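Tsikata Children's Library
Progress report to the Zudeck Fund
Prepared by Santino Orellana, library manager
November 10, 2023

Loans and membership

The library lent 2,478 items between the reopening in March and the end of the reporting period. The target in the grant agreement was 4,000 for the full grant year, so we are on track if lending holds through the winter. Picture books make up most of the loans. Early readers are next, and audiobooks are still slow. We moved the audiobooks from the back shelf to the desk at the end of the summer and loans have picked up a little, but there is not enough to report as a trend.

We have 80 new family memberships. A family membership covers every child in the household on a single card, which parents prefer to the old system of one card per child. The old cards still work and we are changing them over when they come in.

Late returns remain a problem. We stopped charging fines in March as agreed with the Fund. Books do come back, but they come back later than before, and popular titles have waiting lists that families find frustrating. Derek Treloar has started sending a text reminder two days before the due date and another one a week after. We will compare the figures in the next report.

Opening hours

The grant pays for two extra late afternoons a week and for Saturday mornings during the school year. The late afternoons are well used. Saturday mornings were quiet until we moved story time there from the middle of the week. Attendance is now good enough that we ask families to sign up ahead, and we turned some away in October. We would like to run two shorter sessions in place of the single long one, starting in the new year. It would need no extra money, only a change to the staffing plan attached to the agreement. Please let us know if that needs formal approval.

The Trisasen branch is still open one afternoon a week only. We had hoped for two by now. The part-time post there was advertised twice and the first person we hired took another job before starting. The second started in September and is doing well, but she is only available on the one day until the spring.

Rooms and furniture

The walls in both rooms have been washed and patched where the plaster was loose. The leak over the front window was fixed by the landlord at no cost to the project. New low shelving came from Plavurer in two deliveries. The first was fine. The second had the wrong brackets and we waited five weeks for replacements, so the nonfiction section was in boxes for part of the summer. Loans of nonfiction for those weeks are low for that reason.
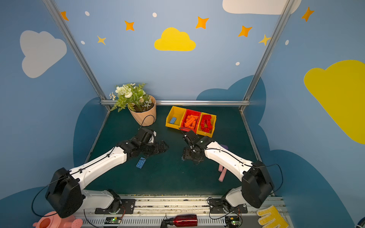 Clouds and stars on sky blue walls, with a dark green work surface.

We spent less than planned on lighting and more on flooring. The old carpet in the second room turned out to be glued to boards that needed repair. The difference was covered by the contingency line and no other budget line was touched.

Book stock

The Fund allowed $2,000 for new books in this period, and all of it has been spent. We put about half into replacing worn copies of titles that children ask for by name. The rest went to books in Spanish and to beginner chapter books, where our shelves were thin. Parents had asked for more bilingual editions in the spring survey and those have hardly been on the shelf since they arrived.

Donated books are taking up more staff time than they are worth. Many are too damaged to lend or are written for adults. From next month we will accept donations on the first Saturday of the month only, and we have put a list of what we can use by the door.

School visits

Four schools now bring classes to the library, up from two. Each class gets a short tour, a story and time to choose a book. Teachers have asked whether the books can be returned at school so that children without a ride are not left with late items. We tried this with one school in October using a plastic tub in the office. Only one book went missing and it was later found in a classroom. We plan to offer it to the other three.

Next period

The main work through the winter is the changeover to the new catalog software. The library will close for two days while records are moved. Staff training is booked. We also need to renew the photocopier lease, which is not a grant cost but will affect how many activity sheets we can print.

The expense sheet and receipts are attached separately. Questions about the budget should go to Derek Treloar, and questions about anything else to me.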